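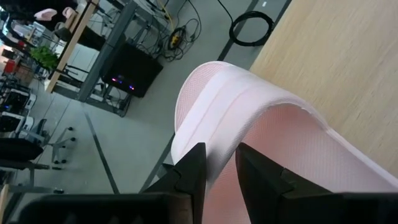 Left arm wrist cam, pinching the pink fabric item

Forum > Arms & Grippers > Setup and Maintenance
Thread: Two-arm table, fingertip wear and wrist cam alignment

oltden_bench
Finally have the Ralthorpe table back together after swapping fingertips on both arms and I am so happy with it! The narrow wedge tips are great on soft stuff. Look at the crease they put in that fold. The old wide pads used to push fabric away before they closed on it.

What I did, in order:
Power off, arms resting on the rails
Old tips off, finger faces wiped down with a dry cloth
New tips on, screws just snug
Close the gripper by hand and sight down the gap, then tighten
Home both arms and run 200 open/close cycles with nothing in the grip
Check the screws again

One screw on the left had backed off after the cycles, so do not skip that last one. Question for the group: do you redo the wrist camera calibration after a tip swap? I did, but it ate most of my morning.

fledo77
Gorgeous crease. I wouldn't bother with the camera, to be honest. You changed the tips, the mount never moved. Just update the tool length and go.

mwakalinga_lab
Disagree with fledo. On our cell the tips came out a hair longer than the drawing, and we chased a bad grasp height for 7 evenings before we looked at the camera numbers. Recalibrate. It's a boring job but you only do it once per swap.

fledo77
That's a tool length problem though, you just found it by way of the camera. Measure the tips with calipers and you're done in five minutes.

mwakalinga_lab
Fine, but the calibration catches both, and it also catches the mount you bumped with the hex key and didn't notice bumping. (Ask me how I know.)

railsandclamps
Can we see the whole table? I'm planning rails down both sides and can't decide how to route the cables.

oltden_bench
Sure!
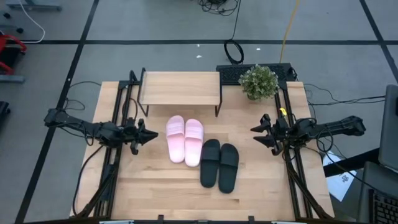
Both arms over the table, two pairs of slides in the middle

Cables on the left arm hang in a loop beside the table and down to the floor. I left the loop long on purpose so the wrist can turn a full 90 degrees without tugging on anything. The bar along the front edge is held with small clamps.

railsandclamps
Love the rails. That left loop would make me nervous though, I'd tie it to the frame in a couple of spots.

oltden_bench
I tried that in August and the ties rubbed the jacket on one cable. Might try again with wide hook-and-loop straps, they're kinder.

fledo77
Straps yes, zip ties never. And put the strap near the shoulder, the elbow moves too much.

mwakalinga_lab
Agree with fledo for once. How often are you checking the tip screws now?

oltden_bench
Every 200 grasps for the first week, then I'll stretch it out if they stay put. Going to try the calipers tonight too and see how close they come to the calibration. Will post both numbers!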